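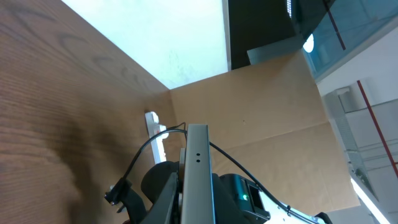

Solberg Medicine Return Records is a small data set from a county program that lets residents drop off unused and expired medicines free of charge. It covers returns at two sites, Golum and Wastamell, and was put together by Siv Fjeld and Leif Blomqvist. Each row is one return. The container column holds a single word, such as bag, bottle or cardboard – the last covers any plain tan board like the piece beside the wood panel in the first picture. No names, addresses or prescription numbers were kept.

Contents

returns.csv – 400 rows, one per return
sites.csv – the two sites, with opening hours
notes.txt – wording of the intake form

Columns in returns.csv

row_id, site, month, type (prescription, over the counter, pet), form (pill, liquid, cream, other), container
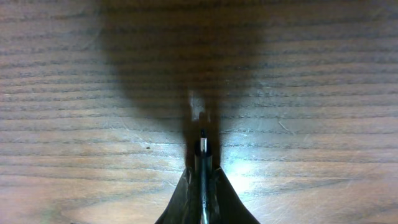

Blank cells mean the intake worker left the box empty. They do not mean zero. In May the Wastamell form had no line for pet medicines, so those returns were entered under "over the counter" and have not been changed.

Known problems

Five rows have no site. Liquids were sometimes logged as "other" at Golum.

Use

Free to use and share with credit to the Solberg program. The data should not be used to estimate how many residents take a given drug – it only shows what people chose to bring back.

Corrections go to Eilif Aasen at the Golum site.

Last updated 27/09/2024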